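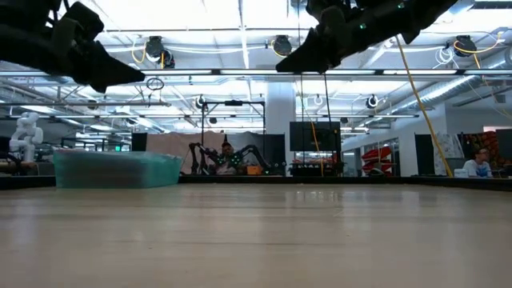 Evening of short talks returns to Bistum with a new hall and a second language

The Bistum Evening of Short Talks will come back in October, after one year of pause, and for the first time it will be held in the Carrilho hall beside the old ferry landing. The organisers announced the programme in the town library, together with the rules for tickets, which are different from the ones people know.

There will be 13 speakers, each with twelve minutes on the stage. The theme is "What We Keep". Among the subjects already confirmed are the repair of church bells, the memory of people who grew up between two languages, sleep in hospital wards, the names of winds, and a small school in the Evus valley where the pupils write the history of their own village every year. One of the talks will be sung, at least partly. The organisers did not wish to explain more about it.

The evening begins at 6.30 and should finish before 10.30, with one long break in the middle. In earlier editions there were two short breaks, and many visitors complained that they had hardly reached the soup when the bell was calling them back. 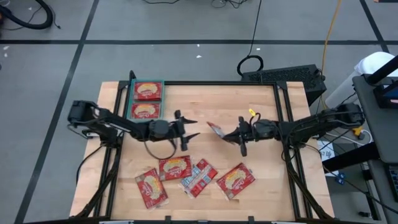
Tickets were always the difficult point of this event. At the last edition 700 people asked for a place, and the theatre where it was then held could receive only a small part of them. Some had waited in the rain from the early morning. Others came to the door in the evening hoping that somebody would sell a ticket, and went home again.

The Carrilho hall has 200 seats, a little more than the theatre, so the difference will not be large for those who want to be inside. What changes is the way of giving the seats. There will be no queue. Everybody who is interested can write their name on a list during the month of September, at the library or on the website of the event, and the seats will then be drawn by lot. Each person may ask for two seats at most. Those who are drawn have four days to pay, and after this the seats go to the next names on the list.

The price stays the same as before for adults. Students and people over 65 pay half, and children under 12 enter free, although the organisers remark that the evening is long for small children and that there is no room where they can play.

For all the others, the talks will be shown on a screen in the garden behind the hall. No ticket is needed for the garden. Chairs will be put out but it is advised to bring a blanket, as the wind from the river can be strong in this season. If it rains hard, the screen will be moved under the roof of the boat shed, where there is less space.
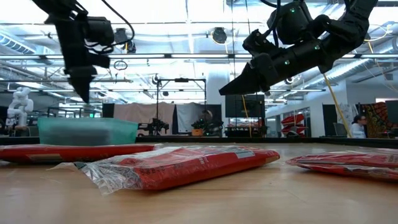

Ilvana Dresk
Culture correspondent, Bistum

The choice of the speakers took most of the spring. The organisers received 72 proposals, more than in any year before, and read all of them without the names. Afterwards a group of eighteen candidates was invited to give three minutes of their talk in a classroom, in front of listeners who had never been to the event. I was present on one of these afternoons, and I must say that the level was high, and also that three minutes can be very long for a person who is nervous.

Several of those who were chosen have never spoken in public. They will work with a speech trainer during the summer, and two full rehearsals are planned in the hall. Slides are allowed this year, but not more than five for each talk. At the last edition one speaker showed more than sixty, and the audience began to count them aloud.

The second important change is the language. Until now all talks were given in English, which was practical for the foreign residents and the students but kept away a good part of the town. In October five of the talks will be in the local language, and an interpretation will be offered in both directions through small earphones. They can be collected at the entrance against a deposit. Persons who use a hearing aid are asked to write to the organisers before, so that the sound can be prepared for them.

In the town the reaction to this decision is mixed. In the letters page of our newspaper a reader wrote in May that the event would lose its character. Another answered her the next week that she had lived four streets from the theatre for thirty years and never felt invited. The organisers say they read both letters and that the decision was already taken by then.

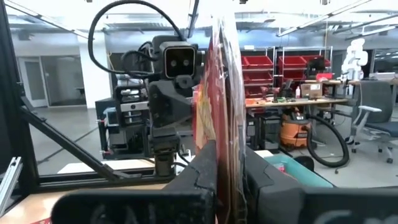 The costs of the evening are higher than before, mainly because of the interpretation and the screen. Numex, a company from the region, pays for the hall and for the sound. It will have its name on the programme and at the entrance, and it has no part in the selection of the talks. The town gives a smaller amount, and the rest must come from the tickets and from the kitchen.

The kitchen is, for many visitors, a serious part of the event. Two restaurants from the Evus valley will cook lentil soup, flat bread with cheese, and a plum cake, and there will be one dish without gluten. Food is served from 5.30 in the courtyard, and again in the long break. Payment by card is possible this time. Glasses are given against a deposit of one coin, so please keep some change.

Who comes by car should know that the street in front of the Carrilho hall will be closed from the afternoon. Parking is possible at the sports ground, ten minutes on foot along the river. The last bus to the station normally leaves at 9.50, which is too early, and the bus company has agreed to run one more at 10.45. Bicycles can stand in the yard of the school next door.

All the talks will be recorded and put on the website of the event some weeks later, with subtitles in both languages. The talks from the earlier editions are already there, except for two which were removed at the wish of the speakers.

The list for the seats opens at the library on the first morning of September, at 9 o'clock. It makes no difference for the draw if a name is written on the first day or on the last. Questions about the garden, the earphones or access by wheelchair can be asked at the library desk during the opening hours, or by email through the website.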